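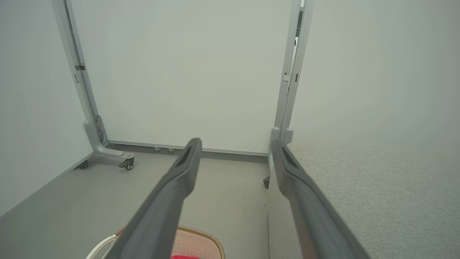 A whiteboard is a very odd kind of paper. Paper remembers. If you write your spelling words on a sheet of paper and leave it in a drawer, they will still be there when you are a grown-up, including the one you got wrong. A whiteboard will let you write anything you like on it and then forget the lot with one swipe. Some white panels hang on a wall and stay put all their lives. Others stand on the floor in a metal frame, with an upright up each side, a rail along the bottom and a foot that sticks out near the floor with a little black wheel under it. Those little wheels have a proper name, and we'll get to it, but first we need to talk about what people did before anything was white.

Before white there was black

For a very long time, classrooms had blackboards. The first ones were made of slate, a dark grey rock that splits into flat sheets. You wrote on them with chalk, a soft stick that wears away as you drag it along. Every line you drew was a trail of crumbs, really, stuck to the rough surface of the board.

Chalk worked well and cost very little. It also got on your sleeves, up your nose and all over the teacher's trousers. At Kurnora, where I went to school, the best job in the class was taking the dusters outside and banging them together until you vanished in a cloud. We thought this was a reward. Looking back, I can see that the teachers had tricked us into doing the cleaning.

Why the ink comes off

A blackboard is slightly rough, so that it can grab the chalk. A whiteboard is very smooth, so that it can't grab anything much.

The ink in a whiteboard marker has a few things mixed together. There's the colour. There's a liquid that carries the colour out of the pen and then dries up into the air (that's the smell). And there's something slippery, a bit like oil, that stops the colour from holding on tightly. When the liquid has gone, you're left with a thin, dry skin of colour sitting on top of the board. Rub it and off it comes.

Now think about a permanent marker. It has colour, and it has a liquid that dries, but it doesn't have the slippery part. It has a sort of glue instead. Sooner or later somebody in every classroom picks up the wrong pen and writes HAPPY BIRTHDAY on the whiteboard in letters that stay there until winter.

There's a trick for this. Scribble over the permanent ink with a whiteboard marker, thickly, so you can't see what's underneath. The liquid in the fresh ink softens the old ink, and if you wipe it quickly they often come away together. Ask a grown-up before you try it. They may want to do it themselves and look clever.

The wheels called casters

Right, the wheels. A small wheel that is fixed underneath a piece of furniture is called a caster. You can spell it castor as well, and people who care about such things will argue over which is correct while you go and have your lunch.

Many casters can swivel. If you look closely at one on a trolley or an office chair, you'll see that the wheel doesn't sit straight underneath the pin that holds it. It sits a little bit behind. That small gap is what makes it work. When you push the trolley somewhere new, the wheel gets dragged around until it is trailing along after the pin, like a dog on a lead that has just noticed you've turned the corner.

This is also why a shopping trolley gives that wobble when you pull it backwards. All the wheels were trailing one way, and now they have to swing around and trail the other way. The trolley that still wobbles after that is just a bad trolley. I always get it.

Feet for staying still

Wheels are excellent when you want a thing to move. They're less good when you don't. So furniture makers have another small invention, called a levelling foot. It's often a round pad on the end of a screw. Turn it one way and it gets longer, turn it the other way and it gets shorter.

Why would you want a foot that changes length? Because floors are liars. A floor can look perfectly flat and still have a dip in it, and anything standing on four legs will find that dip and rock in it. People fold up bits of cardboard and stuff them under the short leg. A levelling foot does the same job without the cardboard.

Tall, thin things fall over more easily than short, wide ones, and a board on a stand is tall and thin. That's why the feet on a stand usually poke out at the front or the back. Try it with a book. Stand it up closed, on its edge, and blow on it. Then open it a little, so that it makes a V shape, and blow again. The V has its feet further apart, and it's much harder to knock down. It's also the reason people trip over board stands, so walk around them.

Looking after a board

Wipe it the same day. Ink that has sat there for three weeks is much more stubborn than ink that has sat there for an hour.

Put the lids back on the markers and press until they click. A marker without its lid will dry out, and then it goes back in the tray with the good ones so that the next person can be disappointed too.

Store markers lying down. If they stand with their tips in the air, the ink can settle at the wrong end and the pen writes like a ghost.

And if a board has brakes on its wheels, put them on before you write. Otherwise the board rolls away from you while you're doing your sums — slowly, and always in the middle of a seven.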